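Refurbishment of Desktop Computers for the Dilgate Learning Center
Final Project Report, June 2026
Prepared by Si-eun Ha and Byung-chul Ok

3. Work Carried Out

The project team received 40 retired desktop computers from the Flultport district office in February. Each unit was entered in the inventory and given a number before any work began. The budget for replacement parts was $2000, of which $200 was reserved for thermal paste, cable ties and cleaning supplies.

Disassembly followed the same order for every unit. The tower was laid on its side and the side panel was removed. Dust was cleared from the chassis, and the cooler was then taken off so that old paste could be cleaned from the processor. Memory modules were left in their slots unless a unit had failed its first memory test. 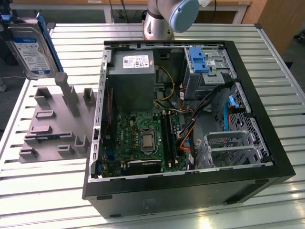 Cable routing required more time than planned. Drive cables in several units crossed the memory slots and had to be moved before the modules could be reseated — a step missing from our original checklist and added by Si-eun Ha in the second version.

3.1 Remaining Work

Four units still do not start. Their power supplies will be tested next, and any that fail will be replaced from the parts budget. The installation guide for center staff is in draft and will be submitted separately.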